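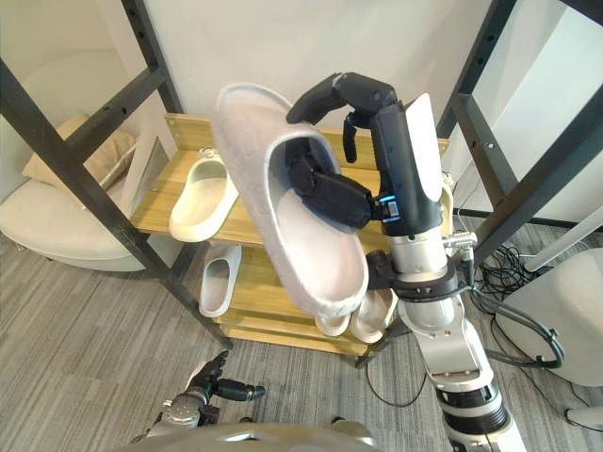

# 集会类轻罪记录的封存与查询：讲者备注

讲者：Liette Gosselin（Bouchard法律史研究室）
答问环节协助：Seul-gi Cha（档案组）
地点：Brerneo市政厅二层会议厅，2019年9月27日
备注仅供讲者使用，不随幻灯片分发。

## 开场（两分钟）

各位同事，各位来宾，上午好。感谢Brerneo市政厅提供场地，感谢Fillport地方档案馆在调阅阶段给予的配合。

今天报告的题目限定得比较窄，即因参加集会、静坐或罢工纠察而受到轻罪处罚的人，其处罚记录在结案以后由谁保管，谁可以查询，在何种条件下可以封存。至于当年的集会本身是否合法，处罚是否适当，本报告不作评价。研究室在立项时即已确定这一范围，请各位在提问时予以留意。

（此处停顿，确认后排能听清。如话筒有回声，改用讲台固定话筒。）

## 第一页：问题的由来

本项研究起于一封来信。来信人早年在Fillport参加过一次码头区的静坐，被处以罚款，当场缴清，此后没有任何违法记录。多年以后，来信人申请担任学校的校外辅导员，背景审查中出现了一条“妨害公共秩序”的记录，既没有注明处罚结果，也没有注明结案日期。学校没有拒绝申请，只要求补交说明材料。来信人前往法院，法院答复卷宗已移交档案馆；前往档案馆，档案馆答复该类卷宗尚未编目；前往警务部门，答复是警务部门仅保存登记条目，不对条目内容作解释。

来信人已书面同意我们引述上述经过，但不愿公开姓名。如有听众追问身份，请礼貌谢绝。

我们当时的判断是，此事未必属于个别疏漏。三家机构的答复各自都有依据，合在一起却使当事人无从着手。研究室因此向Fillport地方档案馆提出调阅申请，并于八月完成了第一轮阅卷。

## 第二页：概念的区分

报告中有几个用语容易混淆，需要先行说明。

“记录”指警务登记系统中的条目，通常只有姓名、事由和登记日期。“卷宗”指法院形成的全部文书，包括传票、笔录、裁决和缴款凭证。“封存”指记录和卷宗继续保存，但一般查询者不得查阅。“销毁”指实体和电子文本均不再保留。

公众讨论中常把封存与销毁混为一谈。两者在法律后果上相差甚大，对历史研究的影响更不可同日而语。销毁之后，当事人日后若要主张当年处罚有误，将没有原始文书可以援引；研究者也无法再了解某一时期执法的实际情况。研究室的基本立场是支持封存，对销毁持保留态度。这一立场在后面还会展开。

另有“赦免”一词，在本报告中不予使用。赦免由行政首长作出，程序和效力均属另一领域。

（如时间紧张，本页最后一段可略去。）

## 第三页：调阅范围与方法

第一轮阅卷共调取卷宗138份，全部为Fillport辖区内因集会、静坐或纠察而处以罚款或训诫的轻罪案件。凡涉及人身伤害或重大财产损失的案件，不在调取范围之内。

阅卷由两名研究人员分别进行，各自填写登记表，再行比对。登记项目包括事由、适用条款、处罚种类、缴款情况、结案文书是否在卷、警务登记是否与卷宗一致。两人意见不同的项目，交由Seul-gi Cha复核，复核理由写入登记表备注栏。

个人信息的处理遵循档案馆的阅览规则。登记表中不录姓名，以馆内编号代替；编号与姓名的对照表留存馆内，研究室不持有副本。今天幻灯片上出现的文书图样均为重新排印的空白格式，不含任何当事人信息。

电子登记表使用Clotora编目软件录入。选用该软件是因为档案馆本身已在使用，便于日后将结果并入馆藏目录。

## 第四页：主要发现之一，结案文书缺失

在138份卷宗之中，有81份没有结案文书。换言之，卷内可以看到传票，多数也可以看到裁决，但看不到写明“本案终结”的文件。

这里需要谨慎措辞。文书不在卷内，可能是当年没有制作，可能是制作后另行存放，也可能是移交途中散失。仅凭卷宗本身无法断定属于哪一种情形。我们曾就此询问Fillport法院书记处，书记处的答复是，早期轻罪案件以缴款凭证代替结案文书，属于通行做法，但未能找到相应的内部规定。

对当事人而言，后果是明确的。现行封存申请表要求附具结案文书，没有例外条款。凭缴款凭证申请的，受理窗口可以收，也可以不收，取决于当日经办人员的理解。

（请在“取决于当日经办人员的理解”之后稍作停顿，这一点是本页的重点。语气保持平实，避免使听众认为我们在批评窗口人员。）

## 第五页：主要发现之二，事由表述过于笼统

警务登记条目的“事由”一栏字数有限，经办人员往往只填条款名称。“妨害公共秩序”一项之下，既有在人行道静坐的，也有酒后喧哗的，还有未经许可张贴告示的。背景审查人员看到的仅是条款名称，无从分辨。

卷宗中对事由的描述则详细得多。有一份笔录完整记录了当事人在纠察线上的位置、当时的天气，以及警员劝离时双方的对话。还有一份附有手写标语的抄件，抄写工整，并注明了原件的尺寸。这些材料对于还原事情经过很有价值，但登记系统中没有任何指引可以让查询者知道它们的存在。

研究室注意到，邻近辖区在条目中增设了卷宗编号一栏。做法简单，费用不高，值得Fillport参考。

## 第六页：主要发现之三，罚款与申请费用

早期集会类轻罪的罚款，按当时的条例以300元为常见数额，上限为1,000元。卷宗显示，绝大多数当事人在裁决当日或次日即已缴清。

现行封存程序本身收取申请费，另有文书复制费和公证费。各项费用由不同部门收取，没有统一的公示。我们在准备报告时曾试图汇总一份费用清单，因各部门口径不一，最终没有列入幻灯片。如有听众询问具体金额，请答复以各窗口当日公示为准，切勿自行估算。

费用减免在条例中有原则性规定，但申请表上没有相应栏目。申请人需要另行书写请求，多数人并不知情。

## 第七页：封存的理由与限度

本页是报告中议论较多的部分，请放慢语速。

主张封存的理由大致如下。集会类轻罪多与特定时期的公共争议相联系，当事人再次受罚的可能性较低，长期公开查询对公共安全的助益有限，对就业和社会参与的影响却持续存在。此外，同类行为在后来的条例修订中已有相当一部分不再处罚，仍保留公开查询，与修订的本意不尽相合。

持不同意见者认为，裁判公开是一项重要原则，查询范围一旦收窄，公众对执法的监督也会受到影响。这一意见有其分量。执法机关过去如何对待集会参与者，本身就是公共事务，如果因封存而使后人无从知晓，则有违保存档案的初衷。

研究室认为，两种考虑可以通过分级查询加以兼顾。面向雇主和一般公众的背景审查，不再显示已封存的条目；面向当事人本人及其代理人，全部开放；面向研究者，在隐去个人信息之后按阅览规则开放。分级的标准应当写入条例，由窗口逐案裁量的做法应予终止。

关于选举资格和公职任用的审查是否适用同一标准，研究室内部尚有分歧，今天不提出结论。

## 第八页：建议

一、修订封存申请表，允许以缴款凭证、裁决正本或书记处证明代替结案文书，并在表上列明。

二、在警务登记条目中增设卷宗编号栏，新立案件即时填写，旧案随查随补。

三、在申请表正面增设费用减免栏，申请人勾选后由窗口告知所需材料。

四、由法院书记处与地方档案馆共同制定移交清单格式，双方签收，各存一份。

五、对尚未编目的轻罪卷宗，先行编制简目，只列编号、年份和事由，供当事人查找。

以上建议中，第一项和第三项仅涉及表格修改，依现行规定由主管部门决定即可。第二项需要调整登记系统。第四项有赖两机构协商。第五项取决于档案馆的人员安排，研究室愿意提供已完成的登记表作为基础。

（逐项宣读，不必解释。听众手中的提要已附说明。）

## 第九页：研究的局限

第一轮阅卷限于一个辖区，所得情况不能直接推及他处。Brerneo市的卷宗由市法院自行保管，移交制度与Fillport不同，缺失情形可能较轻，也可能较重，在没有阅卷之前不宜推测。

调取的卷宗以档案馆能够检出者为限。未能检出的卷宗有多少，目前没有可靠的估计方法。

我们也没有对当事人进行系统访谈。前面提到的来信人属于主动联系，其经历可以说明问题的存在，不足以说明问题的普遍程度。第二轮工作拟包括访谈部分，访谈提纲正在审定。

## 答问环节备用要点

**问及具体个案如何处理：** 研究室不提供法律意见。请转介至Fillport法院书记处或当地法律援助窗口，转介单置于签到台左侧。

**问及是否应一并处理涉及暴力的案件：** 不在本报告范围。可以说明此类案件的考虑因素不同，需要另行研究。

**问及研究室的政治立场：** 研究室接受市政与大学的共同资助，章程规定不支持任何政党或候选人。资助来源列于提要末页。请勿就正在进行的地方选举发表评论。

**问及警务部门的态度：** 警务部门对调阅请求给予了书面答复，对增设卷宗编号栏表示可以讨论，尚无正式意见。不宜转述口头沟通的内容。

**问及登记表能否公开：** 由Seul-gi Cha答复。要点是汇总结果将随正式报告公布，逐案登记表需经档案馆同意后方可查阅。

**问及当年的罚款能否退还：** 现行条例没有依据。封存不影响原裁决的效力，不产生退款的权利。

## 结束语（一分钟）

感谢各位的时间和意见。书面意见请在会后交至签到台，或寄送Bouchard法律史研究室，信封上请注明“记录封存”。正式报告完成后，将分送到场各单位。

（宣布休会前，提醒来宾归还同声传译耳机。下一场报告使用同一会议厅，请讲者自行取走讲台上的水杯和纸质稿件。）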